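Notebook – same-store sales model, grocery and drug chains
November 8, 2006

Gelanon reported before the open. Same-store sales down 2 percent for the quarter, and the company would like us all to know that this is a smaller decline than the one it warned about in February. The stock went up on it. I have stopped trying to explain this to my mother.

Reran the model with the new number. The old version still thinks Gelanon has 603 stores because I typed that in by hand and then forgot. The press release says the count changed when they closed the Quintero locations, but gives the new figure only "excluding fuel-only sites," so for now I am leaving 603 in and marking the cell yellow. If you are reading this and the cell is no longer yellow, ask me why.

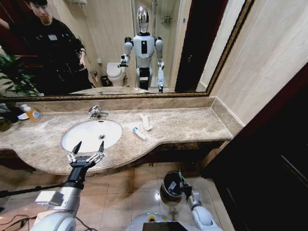
Toothpaste and toothbrush to the right of the sink.

Things that moved when I put the quarter in:

Gross margin came down a hair. Management blames milk. Last quarter it was eggs. I keep a list.

Personal care held up better than food, same as at Dreseleck. People will trade down on cereal long before they trade down on toothpaste. Sarahí thinks this is just shelf price going up and units going nowhere, and she may well be right, but Gelanon doesn't break out units and investor relations has not called me back.

Inventory days: still broken. The formula divides by last year's cost of goods in one column and this year's in the next. Found it after lunch. It has been wrong since I built the sheet, in a way that made Ciltik look well run.

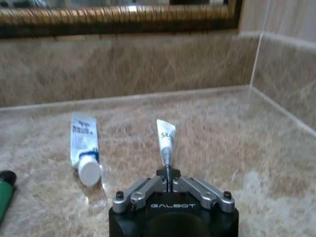

By Sarahí Ayala

Taking over the page while he's on the phone. I fixed the Ciltik column and reran it. Inventory days go up by 11, so our note calling them "disciplined" needs to go, or at least the word does. I checked the other drug chains the same way and they barely move.

On personal care: I pulled the circulars we have on file and compared shelf prices against last fall. Enough of them went up to cover the whole gain in sales. I'd want more circulars before putting that in front of a client. The pile is on the windowsill, under the fern.
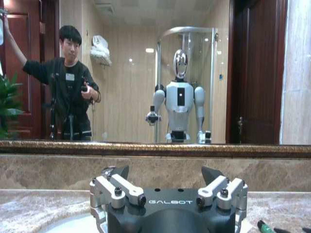 Marble counter by the basin.

Back. Agree on "disciplined." Replaced it with "adequate," which will please no one at Ciltik.

Sensitivity run, for the record. If same-store sales stay flat next year, earnings land near where the company guides. If they slip again by the same amount, the dividend gets tight and the buyback goes away, although the buyback has been going away for as long as I've covered the name. The sheet throws an error at row 800 when I push wages up too far. Not chasing it tonight.
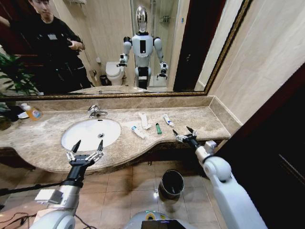

QUINTERO, February

That's the heading on the old store visit notes, which I dug out to check the closing dates. Mostly complaints about parking. One useful line: the manager told us the pharmacy counter was the only part of the building with a waiting line, and two of the registers up front had been dark since the holidays. Should have taken that more seriously at the time.

To do: get a real store count. Call investor relations again. Fix row 800. Split personal care from pharmacy in the Dreseleck tab – they are still lumped together from the old layout.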